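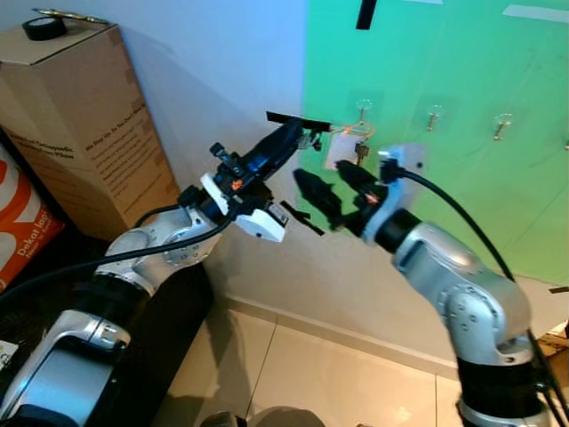
Reading abbreviations in a camp railway wagon ledger, 1915

Posted 2022-12-22 in Local and Military History

I am transcribing a goods ledger from a standard gauge branch that served a training camp during the First World War. It has 32 pages, of which 26 are legible. Most inward entries carry the letters "C.P." in the last column, but 10 have "C.F." instead. Both appear against timber, coal and pipe. Are these destinations inside the camp, or something to do with payment? The contractor's name is not given anywhere.

Tsz-kin Yang
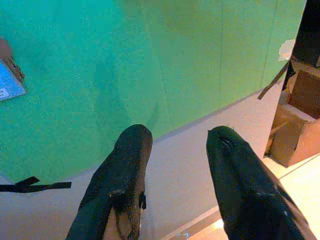

2 replies

Leung
Payment, most likely. "C.P." was commonly written for carriage paid and "C.F." for carriage forward, meaning the receiver paid on delivery. Check whether the C.F. lines have a sum in the charges column and the C.P. lines do not. If both have sums, I am wrong and you should look for a key inside the front cover – clerks sometimes pasted one there.
Also compare the sender's station. Government stores and a contractor's own materials were often accounted for separately, so the C.F. lines may all come from one or two suppliers.

Avuneck
Could be camp something. My great-grandfather was at a camp up north and they had letters for all the lines of huts. I would try the county record office, they have plans. The one I saw was drawn at 40 feet to the inch and had the sidings on it, but it was dated February 1917, so later than yours.

Tsz-kin Yang
Thank you both. All 10 C.F. lines have a sum entered and the C.P. lines are blank. I will still ask for the plan.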